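Galvanised trough as a raised bed - line it or not?

Hiltthorpe Allotments and Gardens Forum > Raised beds and containers

marrowfat
Posts: 481
I want to put in two metal beds this spring for salad and carrots. The plot at Bralham is heavy clay and I am tired of digging it. I have read that you should line galvanised metal before growing food in it, and I have also read that lining it is a waste of time. Which is it? They will be second-hand, so not shiny.

Tu
Posts: 2,596
Don't bother. Mine have been in for six years with no liner. Drill plenty of holes in the bottom, stand them on bricks and fill them. Cattle have drunk out of galvanised troughs for generations.

pegandline
Posts: 1,063
I don't agree with Tu on this. Drinking water is one thing, acid compost sitting against the metal all year is another. Zinc comes off faster in acid conditions. For carrots you will probably be fine, but I would line the sides with old compost bags and leave the bottom open. It also helps a bit with the heat in July. Lettuce roots near a south-facing metal side get cooked.

Tu
Posts: 2,596
Plants need zinc anyway. The heat I will give you. I lost a row of spinach that way.

clodhopper
Posts: 6
What depth are you after? I have the Trollitz deep one and it took far more compost than I had budgeted for. I filled the bottom third with logs and turf and it has sunk a good bit since. For salad you could go much shallower.

If it's any use, the sort with a wide open top and a flat floor is easiest to work in. The narrow feed troughs dry out too quickly.
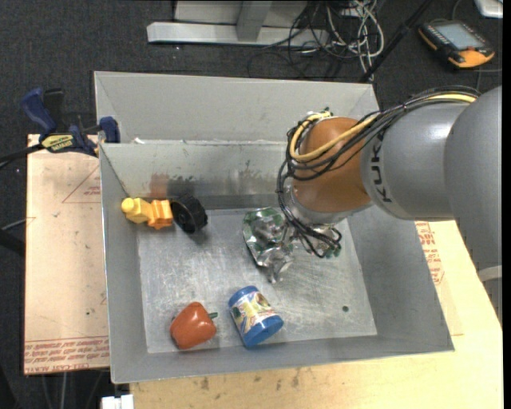

Large open metal bin, scratched on the inside.

marrowfat
Posts: 481
Thanks, wide and flat is what I had in mind. Do scratches matter? I assume that's where rust starts.

pegandline
Posts: 1,063
Light ones don't on galvanised, the zinc round them protects the steel for a good while. If it is down to bare metal and already orange, wire brush it and use a cold galvanising paint on the outside only. I wouldn't put paint on the inside of anything I was going to eat out of. And check it is galvanised. Plain steel will go at the seams in a few winters.

Tu
Posts: 2,596
Ask what was in it before as well. I turned one down at a farm sale as they couldn't tell me. Feed or water, fine. Sheep dip or oil, leave it.

hedgebottom
Posts: 1,063
Wood is still cheaper if you can get scaffold boards. Mine were free. They will rot eventually but so will I.

clodhopper
Posts: 6
Boards were full of slugs when I had them. Hardly any in the metal one.

marrowfat
Posts: 481
Slugs settle it. I'll go for metal, bags down the sides, nothing on the bottom. Hoping to have them filled by the end of February so the compost can settle before I sow. Does anyone near Bralham know where to get topsoil by the loose load? The bagged stuff is a silly price.

pegandline
Posts: 1,063
Try the yard on the Hiltthorpe road. Ask for screened, and have a look at the heap before you pay. The last lot I had was half couch grass.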